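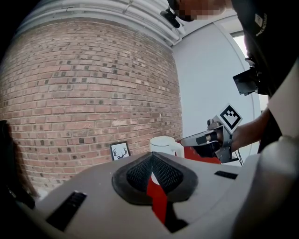
Build diary, March 2022

Got to the Fallutbridge workshop after work with a bag of fasteners and the belief that tonight would be short. The plan was to finish fitting the hand-held grippers, plug them in, pick up a mug a few times and go home to a warm dinner. Dinner was a granola bar from the bottom of the bag, and I have questions about its age.

For anyone reading over my shoulder (mostly me, next year, trying to work out what I did): Wadus is the arm that lives on my kitchen counter and can't do anything. It moves, in the way a garage door moves. The hope is that if we carry the grippers around by hand and do small household jobs with them while the cameras run, the recordings will teach Wadus to do the same jobs. So for now the robot sits at home and the people do the housework. I have pointed this out to my build partner, who said to hold the other one level.

Bodies and fingers

The gray bodies came out well this time. The last batch had a seam you could open mail with. I sanded the edges anyway, and got dust in the coffee, and drank the coffee.

We still can't agree about fingers. The black V-shaped cradle with the mesh on its inner faces is my favorite. It has grip, and it looks like it was made by somebody who owned calipers. My partner likes the smooth white one that curves over at the end, on the grounds that it gets behind things. It does get behind things. Then it stays there, and you stand in the middle of the room with your elbow up, negotiating. I've promised to give it a fair trial and have written "fair trial" on the whiteboard so that it's official.

The red piece down inside the housing is the part I've printed most often. It has to slide freely, and it does until you tighten the last screw, so the current rule is that you don't tighten the last screw. I put a drop of threadlocker on it and walked away. If it backs out I'll know from the rattle.

Order from Arnau arrived in October, five months ago, and I finally opened the second box tonight. It holds the return springs I bought again in January. So there are plenty of springs. If you're on the Fallutbridge list and need springs, say so.

Markers

A flat card on one gripper and a cube on another, and yes, I know. The card is quick: print it, stick it on top, done. It also vanishes from view the moment you tip your wrist, and it turns out to be very hard to pour anything with a wrist you aren't allowed to tip. The cube can be seen from more sides. It took me most of a weekend, and I glued one of its faces on rotated a quarter turn, which the software took as a personal insult. It reported the gripper as lying on the ceiling among the pipes. I peeled the face off with a craft knife and put it back the right way, and I'd like it noted that only one finger needed a Band-Aid.

Calibration took 362 frames. The tutorial I was following uses far fewer and has a cheerful tone. Mine were waved through every corner of the room by a man whose arm was getting tired, and a lot of them show brick. The wide lens bends the wall so hard that it looks like we're working inside a barrel. Straightened out in software it goes back to being a wall, or near enough that I stopped looking.

First takes

We started with the mug. It's a good mug for this, plain white, with a handle that's easy to aim at and nothing on it to lose if it breaks. My first several tries were nudges. There's a moment where your brain wants to use your own hand and you have to talk it into using the thing on the end of your hand, and I spent that moment pushing crockery. The little antler picture was near enough to the action that I apologized to it once.

Wearing the chest camera is its own chore. You have to lean in so it can see the work, and the head strap slides when you lean, and then you fix the strap with the hand that's holding a gripper. I have bonked my own ear. My partner, who has a better neck, took over the leaning and got a clean pickup soon after, and was very quiet about it in a way I could hear.

The drive filled at 80 percent and started sending warnings, so we stopped to clear out the October recordings. Those were mostly my shoes. I kept a few.

Cables next. They hang down under the gripper and swing, and every swing ends at whatever you're trying to pick up. I tried a zip tie (too stiff), then a strip of hook-and-loop (better), and then gave up and held the slack in my teeth for a take, which I'm not going to repeat or recommend. Some cable is on the floor now. I've stepped over it every time so far.

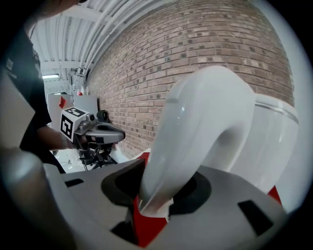 Things to fix before next time

Shorten the cables. A shorter one costs less than the hospital.

Reprint the left body with the slot moved over a little. I can get a hex key in there at present only by taking out the part I want to tighten.

Find out what the 3000 in the config file does. I wrote it, it's in my style, it has no comment beside it, and everything stops working if I change it. Could be milliseconds. My partner thinks it's a port number.

Write to Kereama, the shop I got the lenses from, and ask if the mount threads are supposed to be that loose. I wrapped one in plumber's tape and it's holding, but I wouldn't want to explain it to a stranger.

Bring real food.

Late, at home

Copied the takes over and watched them at the counter with Wadus parked next to the toaster. Three are usable. In the best one the mug goes up, travels, and comes down without a wobble, and for a few seconds it looks like we know what we're doing. In another you can hear me say "is it on?" and then a long silence while I check whether it's on.

I started a training run on the three anyway, mainly to see if the script gets to the end. It's making the fan noise. Going to bed before it prints anything.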